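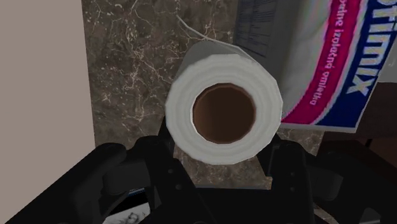

Fig. 4-1. Paper towel roll, end view.

SECTION 4. BUILDING YOUR FIRST CANVASS IN CLISO

By now you have an account, your campaign's name is at the top of the dashboard, and the voter file you loaded in Section 3 has finished processing. Now comes the fun part! In this section you'll draw turfs, write a door script, get everything onto your canvassers' phones, and bring the answers back in at the end of the night.

Plan on one evening for all of it the first time through. After that it goes fast – most people get a second canvass ready while their coffee is still hot.

Before you start, have these handy:

Your Cliso admin login (a Captain login can't draw turfs)
The list of precincts you want to cover
A rough idea of how many people are walking
The Ovia app on at least one phone, signed in, for testing

The sample data used throughout this section is the Karpenko for City Council file that comes with every new account. It has 2,418 doors in it, and you can cut it up, break it and reset it as many times as you like. Please do! Go to Settings, then Sample Data, then Reset.

4.1 Drawing turfs

A turf is the group of doors you hand to one person or one pair for one shift.

1. Open the Map tab and choose New Canvass.
2. Give the canvass a name. You have 16 characters, and the name is what people see on their phones, so "Fana Ward North" works a lot better than "Canvass 3 final".
3. Click the precincts you want. They turn green as you add them. Click again to take one off.
4. Under Who To Visit, choose your universe. The three built-in ones are Every Door, Likely Voters, and Undecided From Last Contact. Any saved search from Section 3 will be on the list too.
5. Choose Auto-Cut and set the doors per turf.
6. Click Preview.

With Every Door selected and the precincts all switched on, the Karpenko file cuts into 63 turfs. Look over the preview before you accept it. Auto-Cut is really good at keeping both sides of a street together, and it knows about rivers and rail lines, but it doesn't know that the only way into the apartments on the hill is from the back.

7. To fix a turf by hand, double-click it and drag the corner points. Doors that fall outside every turf show up as red dots.
8. When there are no red dots left, click Accept Turfs.

Note: If you accept with red dots still on the map, those doors stay in the canvass but nobody gets sent to them. You can pick them up later from the Orphans list in the left-hand menu.

Caution: Accepting a second set of turfs over the first one wipes any assignments you've already made. It does not wipe answers. Still, if people are already out walking, wait until they're back.

4.2 Writing the door script

Short scripts win. A voter standing in the doorway with dinner on the stove will give you a minute, maybe two if they like your shoes.

1. Open the canvass and choose Script.
2. Type your greeting in the first box. Use the [first name] button to drop in the canvasser's own name.
3. Add your questions one at a time with the plus button. For each one, pick Scale, Yes/No, Pick One, or Open Answer.
4. Mark one question as the Key Question. It's the one the reports in Section 6 are built on, and for most campaigns it is plain old support for the candidate, on a scale of one to five.
5. Add a closing line. If you want to offer a yard sign or a ride to the polls, turn on the matching switch and Cliso will add the checkbox for you.
6. Click Save, then Read Aloud.

Do use Read Aloud. A sentence that looks great on a screen can sound terribly stiff on a porch, and you'll catch it right away.

You can branch a question, so that someone who answers "roads" to "What matters most to you this year?" gets the paragraph on the paving plan, and someone who answers "schools" gets the one on the after-hours program. Click the small arrow to the right of any answer to add a branch. Two levels is the limit, and one is usually plenty.

Note: Open Answers are stored word for word. Ask your canvassers to write down what the voter said and leave their own opinion of it out. Voters in many places can ask to see what a campaign has on them.

Caution: Changing the Key Question in the middle of a canvass splits your results in two. If you have to reword it, fix the wording before the first shift goes out.

4.3 Sending turfs to phones

1. Choose Assign.
2. Drag a name from the right-hand column onto a turf. For a pair, drag both names onto the same turf and they'll share the list live, so one can take the odd numbers and one the even.
3. No names yet? Click Walk-Up Codes. Each turf gets its own short code that you can print or read out at the kickoff.
4. Click Send. Everybody assigned gets a message with a link that opens Ovia straight to their list.
5. On your test phone, open one turf, tap a door, and go all the way through the script. Mark it Test Entry when you finish so it stays out of your numbers.

The whole turf, map included, is saved on the phone as soon as it's opened. That means Ovia keeps right on working in basements, in elevators, and down at the end of those long country roads where there isn't a bar of signal to be had. It's the feature people thank us for the most, and we love it too.

Tip: Have everyone open their turf while they're still at the kickoff spot and on good Wi-Fi. A turf that hasn't been opened hasn't been saved.

Walk-Up Codes run out when the canvass closes. A regular assignment stays on the phone for 30 days, unless you pull it back first with Assign, then Recall.

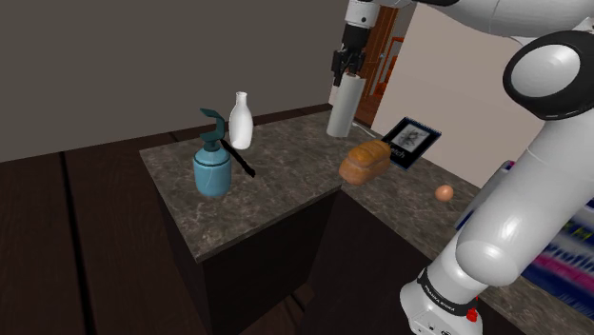 Pylyp Onyshchenko would like to know what happens when two people end up at the same door: "We had a pair split up on a corner lot and both of them talked to the same lady, once at the front and once at the side gate. She told one of them she was a two and the other she was a four. Which one did Cliso keep?"

Both! Cliso never throws away a conversation. The later answer is used for the reports, and the earlier one sits under it in the door's history with the time and the canvasser's name. You'll also see a yellow flag on the door. Open it and choose Keep Later, Keep Earlier, or Revisit. For a two and a four from the same person on the same evening, Revisit is the one we'd pick, and send somebody who likes to chat.

4.4 During the shift

Leave the Live tab open on a laptop or tablet. Doors turn from gray to blue as answers come in, and it's a real thrill to watch a neighborhood fill up.

If a canvasser has to leave early:

1. Click their turf on the Live map.
2. Choose Split Remaining.
3. Pick who gets the doors that are left. They'll show up on the new person's phone the next time it finds a signal.
4. Ask the one who's leaving to tap Sync before they go.

If somebody reports a locked building, a loose dog, or a sign that says no canvassing, have them tap Skip and choose the reason. Skips for No Canvassing signs are carried over to every later canvass, so you won't bother that household twice. Skips for dogs are not, seeing as dogs do go indoors now and then.

Caution: Nothing political goes in a mailbox unless it has been mailed. Ovia shows this reminder whenever someone taps Left Literature – please don't switch it off.

4.5 Closing the canvass

1. Check the Live tab for phones listed as Waiting To Sync. Call those people.
2. When the Waiting list is empty, choose Close Canvass.
3. Look through the yellow flags and clear them.
4. Click Requests to get your yard sign and ride lists, each sorted by street.
5. Choose Export if your state party or ticket-mates want a copy. You can leave out the Open Answers by unchecking the last box, and unless everyone has agreed to share them, you should.

Note: A closed canvass can be opened again from the Archive, but only by the admin who closed it. If that person is about to go on vacation, hand the canvass over first under Settings, then Ownership.

If a phone turns up later with answers still on it, don't reopen anything. Just have the person sign in to Ovia and tap Sync. The answers land in the right canvass with the right time on them, and your totals update by themselves.

Next: Section 5, Phone Banks and Call Lists.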